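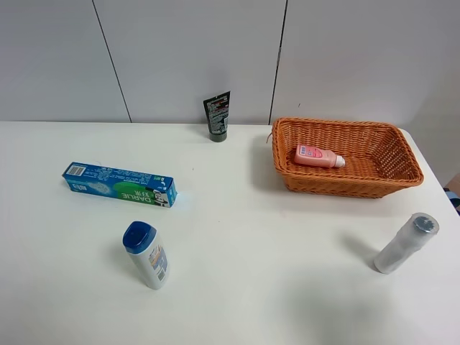

A wicker basket and a dark tube on a white table.

The Quiet Hour: new guided journal from Dallar

The publishing house Dallar has opened orders for The Quiet Hour, a guided journal for people who want to begin a daily practice of stillness and do not know where to start. It has 266 pages and is printed on thick cream paper, so you can write with a fountain pen if you like.

The journal grew out of the evening circles held in Ritlow during the last two winters. Many participants told us the same thing: sitting together was easy, but at home the mind became loud again and the practice was forgotten after a few days. The exercises from the circles were therefore collected, tested again by the participants and put in an order which a beginner can follow alone.

The book contains 64 short exercises. Each one takes five minutes of breathing or silent sitting, and afterwards there is a question and an open page for your answer. Some questions are very simple, for example what you heard first in the morning. Others go deeper — about grief, about forgiving, about the wish to be seen. You can skip a question and return to it when you feel ready. No belief or religion is required, and there is no calendar in the book, so you may begin on any day of the year.

Orders received by 19/01/2022 will be sent in the first parcel round. Readers in Ritlow can also collect their copy at the Eskildsen reading room, where a sample copy is lying on the front desk. For all other addresses the delivery is made by Fakomport, and you will get a message when your parcel has left the store. Please write your full postcode, also if you have ordered from us before.

An introduction evening will be held in the reading room at the end of January. We will do 2 of the exercises together and there will be time for tea and questions afterwards. The evening is free, but the room is small, so please reply to this newsletter if you want a chair. Those who prefer to sit on the floor should bring their own cushion.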